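**Notes 5: Can machines do chores yet?**
Course reader, Chepkoech Were. Revised 13 August 2021.

These notes cover clearing, putting away and wiping. Cooking and laundry come in Notes 6.

## Terms

- *Chore*: a task with a stated end condition and no fixed object list.
- *Success*: end condition met, nothing dropped, no human touch.
- *Intervention*: any human touch. One is enough to fail the run.

## Shop floor vs. household

Shop-floor cells do well when parts arrive in a known pose. The Sabbagh packing cell (reading 2) logged 3576 picks in June with 19 interventions. Its fixtures do much of the work. Remove the trays and the same arm needs a new grasp plan for each part.

Houses have no trays. In the Ostine trials the robot completed 71 percent of single-object moves, but the rate fell sharply once two objects touched or a drawer had to be opened first. Do not compare this figure directly with Sabbagh's. The units differ: one counts picks, the other counts moves.

## Simulation

Amidano's planner is trained in rendered rooms, where resets are free. Contact is the weak point. Friction, soft objects and hinge play are all approximated, so a grasp that holds in the simulator needs a separate check on hardware. 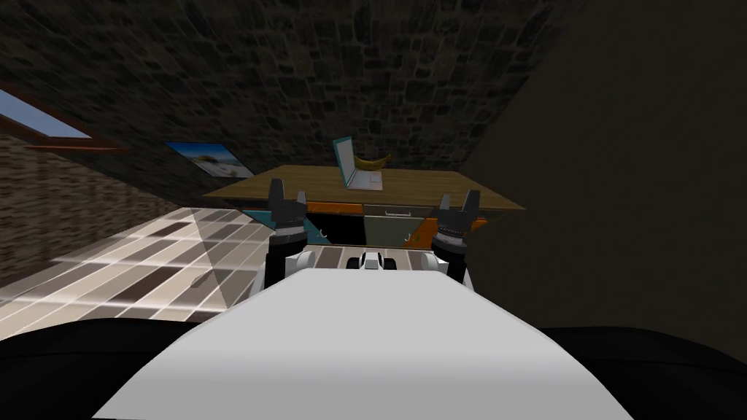 Clearing a desk is graded in this course as an ordering problem first and a grasping problem second. The planner must decide what moves, in what sequence, and with which arm. With a banana lying beside an open laptop, the nearer gripper is the right one, and the approach must stay clear of the screen. Closing the laptop first changes the available approaches. State whether your plan allows it.

## For next session

Read the Aline report, sections 1 and 2. Write a one-page plan for the desk task, with the end condition on the first line and two failure cases, at least one involving contact.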